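Irnlow small-parts swap returns to the Hubmann building

Jun 13, 2024

The small-parts swap in Irnlow will reopen this month in the ground-floor room of the Hubmann building, with a new way of sorting what people bring in. The swap takes the little things that collect in desk drawers and kitchen bowls: cases without a lid, single game pieces, key fobs, containers, sponges, caps and toy figures that have lost their set.

Organizers at Erno, the neighborhood group behind the swap, said the last round drew more items than the shelves could hold. Many of them went home again with the people who brought them, mostly for lack of a place to put them where visitors could see them. Small objects were piled in deep bins, and anything at the bottom stayed there.

This time the bins are gone. Everything will be set out on cloth-covered tables and in shallow open boxes, where it can be looked over without digging.

Shallow boxes in place of bins

The boxes are ordinary packing boxes trimmed down to a low wall. Some have been given a lining so that small things show up against it and do not slide when the box is moved. Erno is asking households to save any flat, light box they would otherwise recycle. A torn or uneven rim is fine, and so is old writing on the side.

Sorting works in two stages. An item is first laid on the table with others of all kinds, then looked at for cracks, missing parts and old batteries. If it passes, it goes into a lined box with a few others, spaced apart. Hard cases, round pieces and soft items such as sponges can share a box as long as they are not stacked.
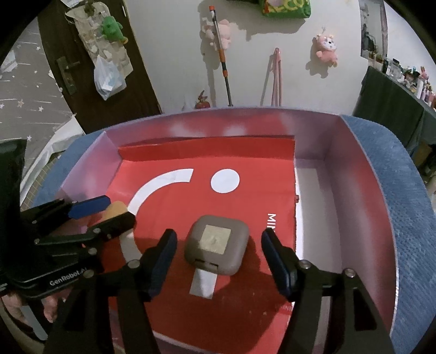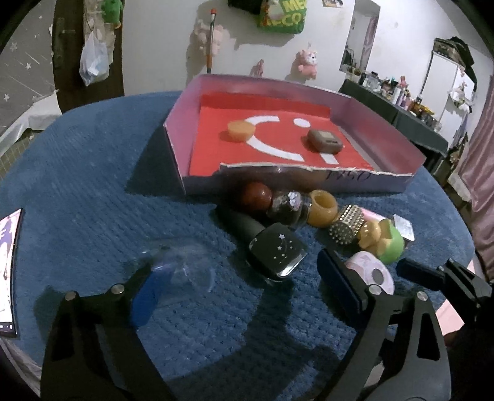
A red lining with white shapes on it, and a small rounded square item set down on top.

What to bring

Anything that fits in one hand is welcome. Sorters are most interested in the following:

Small cases and containers, with or without lids
Toy figures and single pieces from larger sets
Cups and holders for desks
Studded, ridged or textured objects that can be used in children's craft work
Clean sponges and small blocks of foam

Glass, blades, medicine and anything that leaks will be turned away at the door. Electronics are accepted only if the battery has been taken out or the item never had one. Cords should be tied.

Each visitor may bring up to 30 items and take home up to 15. There is no charge. People who have nothing to bring may still take up to 5 items, a change from last year, when the swap was strictly one for one. Organizers said the old rule kept out the people who had just moved and had little to trade.

Why the numbers changed

The last swap took in 395 items over a single afternoon. Toy pieces and containers made up the largest share, and both were gone before closing. Desk items moved slowly — pen holders in particular — and most of what was left at the end of the day was passed on to the Ronden reuse shop.

Ronden has agreed to take leftovers again, but only if they arrive already sorted. The shop has limited space in its back room and does not want mixed bags. Its staff asked for items of one kind to a box, with the kind written on the outside wall.

That request is part of the reason for the new tables. Once an item has been checked and placed, it can be moved to a labeled box at the end of the day without being handled a third time.

Room and access

The room has a street-level entrance and space for strollers. Tables will be pushed toward the walls to leave a wide path through the middle, and there will be chairs for anyone who wants to sit and sort through a box. Visitors are asked to lift items out one at a time and to put back what they do not want in the same box.

Children may sort with an adult at the table. Pieces small enough to be swallowed will be kept on a separate table by the window.

A second swap is planned for September if the room is available. Boxes for that date can be dropped off at the Hubmann building during its usual opening hours, folded flat if possible.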